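**Re: [teleop-methods] Does the pause trick survive pastry?**

Refilwe Van Wyk wrote:

> The pause filter looks fine on blocks. Has anyone tried it on something that squashes?

We have. The Nirer setup for the soft-goods task, bread on one side and bowl on the other:

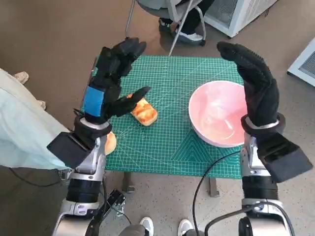 Stepan objects that dropping pauses also drops the moments when the operator is thinking, and those may be the useful part. Fair. So we trained twice on the same 300 demos, once with pauses cut and once with them left in. Cut won on speed. Left in won on not flattening breakfast, by 7 points.
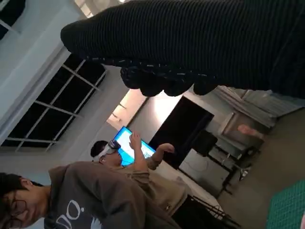

The gap shrinks if you only cut pauses longer than 690 ms, so that's the default in my branch now. I'd like a second lab to rerun it before I put it in a table. Bring your own croissants.

Duarte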